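August 25, 2021

Up at stupid o'clock again because the cat had decided my feet were mice. Made tea, sat on the back step in my coat (in August! what a summer) and did my sums for the sourdough, which is the whole reason I'm writing this down before I forget what I did.

So. The starter Sirkka gave me in a jam jar is finally behaving. I'd been feeding it the supermarket flour and it sulked for days, then I swapped to the rye from Godden's and it went mad, climbed right out of the jar and glued itself to the shelf. Sirkka says rye is what her mother always used and I should have listened the first time. Fair enough!

Yesterday's loaf was 600 grams of flour, 136 of starter, and I held back a bit of the water like she told me. Left it in the big yellow bowl with a tea towel over it, folded it whenever I went past, then into the fridge overnight. Baked it in the old casserole with the lid on. Best one so far - proper crackly crust and it sang when it came out, little ticking noises all over the worktop. The crumb is still tight on one side and I think that's my shaping. I get nervous and squash it. I watched a woman in Kallio do it once when I was staying with Sirkka, she'd flip a whole row of them over with two fingers while shouting at somebody about parking, and mine look like I've sat on them.

Took half in for the others at lunch. Lawal ate 2 slices standing up with nothing on them and then asked if I did it with olives. I do not do it with olives. I might do it with olives. He reckons his aunt puts caraway in hers and has promised to bring me some seeds, though he also promised me a bike pump in spring so I'm not holding my breath.
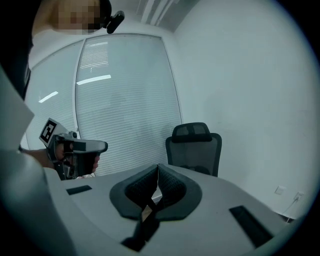
Rest of the bread went by three, and somebody had the crust end I'd been saving for my soup. I have suspicions.

Stopped at Godden's on the way home for more rye and came out with a banneton as well, one of those cane baskets, which I'd sworn I wouldn't buy while the colander was doing the job. It leaves the nice rings on top! Dusted it with rice flour tonight and it's sitting on the radiator, which isn't on, so I don't know what I think that's doing.

Plan for tomorrow: wetter dough, gentler hands, and turn the oven round a bit sooner as the left side catches. If it comes out flat I'll cut it up for croutons and say that was the idea. Must ring Sirkka and ask how long she leaves hers in the fridge. Also need bin bags, cat worming tablets, and to scrape that shelf before it sets like concrete.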